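Stop Grading Planners on Success Rate Alone

Most teams that build cloth handling software report one number at the end of a test run: how often the robot finished the task. I have reported that number myself for years, and I think it has done more harm to our planning code than any bug we ever shipped.

In January we compared two versions of our planner, Csonka, on the same set of folding tasks. We had 3,457 recorded episodes to draw from, and 3,209 of them were clean enough to replay. The new version scored better on task completion, so we merged it. It took us weeks to see that it had also become much worse at knowing when it was wrong. The old planner stopped and asked for a new look at the cloth when its estimate was poor. The new one pushed ahead. It finished more folds, and when it failed it failed with the towel on the floor and the arm still moving.

The completion number could not show this. An attempt that ends in a safe stop and an attempt that ends in a mess both count as zero. If you tune against that number long enough, you get a planner that gambles, and you have no one to blame except whoever picked the number.

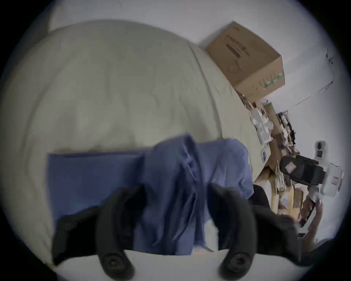
Cloth is where this hurts the most, and it is the reason I would start any change in how we score planners there. A rigid part has a pose, and if the pose is off by a little the grasp is off by a little. Cloth has no pose in that sense. The planner has to decide what state the material is in before it can decide what to do, and that first decision is often a guess. The blue cloth on the cushion is flat and neatly folded on the left and bunched up on the right, where the fingers are. A perception module that calls the whole thing folded is partly right, and so is one that calls it crumpled. What I want from the software is a report that says which part it trusts, and a planner that reads the report before it commits to a motion.

We have the pieces for this. Our perception stack, Kimus, already puts out a confidence value for each region of the cloth. For a long time the planner threw those values away after picking the highest one. Keeping them cost us an extra 90 milliseconds per planning cycle, and I had to argue for every one of them. People who would happily wait for a bigger network to load will fight over a delay that makes the system more careful.

The usual objection is that a planner which stops too often is useless. That is true. In our first test with the values kept, it paused in 711 episodes, and many of those pauses were not needed. But a pause is logged, it can be replayed, and the threshold behind it can be moved. A bad grasp made with full confidence leaves you with much less to work on.

So I would ask for two more columns in every results table - how often the planner stopped by its own choice, and how often it was wrong while claiming to be sure. Our viewer, Plolludex, now prints both next to the completion number, and a merge that makes the last one worse needs a written reason. The review takes longer and some changes have been sent back that would have gone straight in before. I can live with that.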